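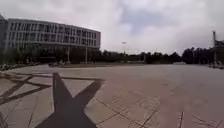
Step 4. Log a plaza run

1. Load the Drollora route file and set the run length to 299 seconds. I use the same length every time so I can compare runs later!

2. Line up on the paving seams (they make a great heading check), zero the odometry and press Start.

3. Let it roll, and keep your hands off the stick. 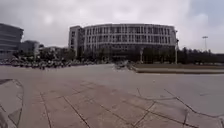 While it's going, I watch the drift number in Pinto. Hema and I got 21 clean runs this way, all with the curved building as our far landmark.

Note: clouds are fine, low sun isn't.

Caution: stop the run if anyone heads toward the robot. Toss that log and start over.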